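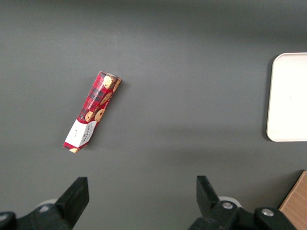

Defne Güler has been learning Turkish for 23 months, a sentence that gets her a particular look from people who have just been told her name. Her parents speak it. Her grandmother spoke little else. Defne, raised in Leicester, got by until her thirties on greetings, food and the things one shouts at a child near a road. We talked at her dining table over a box of chocolate chip shortbread in a red tartan wrapper, as Scottish as anything can be in a flat in the East Midlands, and she asked me to stop her if she went on. I didn't, and she did.

"People assume it's in there somewhere," she said. "Like it's a tap and I haven't found the handle. My first teacher kept saying, you'll remember. Remember what? I never knew it."

The first teacher did not last. Nor did Memilero, an app that rewarded her with a small cartoon owl in a series of hats. She reached a streak of 100 days and could say that the horse was reading a newspaper. "I tried it on my mother. She said, whose horse? And then I was stuck, because they hadn't done whose."

What did last was an evening class above Keskin, a shop that sells curtains by the metre and lets out its upper room on weekdays. The tutor is Ataberk Akgül, a former surveyor with firm views on vowels. He joined us halfway through the afternoon, declined a biscuit, then ate two.

Akgül does not believe in fun. "It may happen," he allowed. "I will not arrange it." His pupils begin with suffixes, which Turkish stacks on the end of a word until the word is carrying an entire household's furniture. He makes them build up from "house" to "from our houses" and back down again, aloud, standing. One man left in the second week and sent a rather long email.

"He was an engineer," said Akgül, as if this covered it.

Defne says the drills worked on her where the owl had failed, though she is careful not to say so too warmly in front of him. In August she went to stay with an aunt in Izmir and set herself the task of speaking no English until supper. By eleven in the morning she had a headache. By the third day she had returned a pair of sandals, argued about the price of a melon and lost. She had also told a neighbour, with great confidence, that her father was a retired aubergine. She had meant something else and still isn't sure what.

"The neighbour was lovely about it. She asked how he was keeping."

I asked whether it had changed things at home. She took a while to answer. Her mother, she said, still replies in English most of the time, out of habit or possibly mercy. Her father corrects her grammar and gets it wrong, and Akgül has had to write him a note. But there is a drawer of her grandmother's letters, written in blue biro to a sister in Bursa and never posted, and Defne has started on them with a dictionary.

"I'd expected secrets," she said. "It's mostly her knees. Her knees, and what she thought of the woman next door. There are four pages on that woman's balcony."

"Good vocabulary," said Akgül.

She is on the ninth letter. The new term upstairs at Keskin starts on Sun 20 September with an open afternoon, at which Akgül has agreed to provide tea. He was asked about cake and is considering it.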